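Wedding Favors and the Guest Table

February
By the Podham Wedding Pages

A wedding favor is a small gift that the couple gives to each guest, usually left at the place setting or on a table near the door. The custom is old, wonderfully varied, and still going strong at receptions of every size! Favors can be sweets, seeds, candles, soap, little jars of jam, or almost anything that fits in a pocket or purse.

Sugared almonds are among the best-known favors. They are often wrapped in netting or tucked into a small box, and in many families the number in each packet is odd, so that it can't be split evenly between two people. Five is common. In the valley town of Skivach the packet holds seven, and older relatives there will happily tell you what each almond stands for (the answers rarely match, and that's half the fun).

Brelau has a lovely custom of its own. Guests receive a ribbon-tied roll of honey biscuit, baked the day before the wedding by the couple's neighbors, and the ribbon is kept and tied to the gate of the new home. A spring fair in the town once handed out 2,005 of these rolls in a single afternoon, still a proud local record.

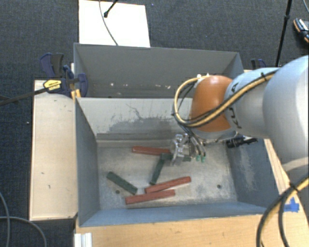

Adaeze Pillai
Contributing editor, Receptions and Customs

Favors are normally set out after the linens and before the flowers. At a seated dinner they go above the plate or on the folded napkin, and they can double as place cards if a name tag is tied on. At a standing reception a single table works better, close to the exit and well away from the cake. One favor per guest is the usual rule, though some hosts give one per couple when the gift is larger, such as a potted herb or a bottle of cordial.

For a reception of 200 guests, most hosts order a few extra for late replies, the band, and the kitchen. Edible favors need a label listing nuts, milk, and wheat. Chocolate is a delight in winter and a gamble at an outdoor party in July.

Leftover favors are often sent with thank-you notes to people who couldn't attend.

Comments

biscuitbride: We did the Brelau rolls last spring and the whole hall smelled of honey!! Use a wide ribbon, the thin kind cuts into the biscuit.

tallcousin7: My grandmother was from Skivach and it was always seven almonds, all white, never colored.

MapleAndLace: Does anyone have a good source for small boxes with flat lids?

Contact us | Copyright Podham Wedding Pages | Back to top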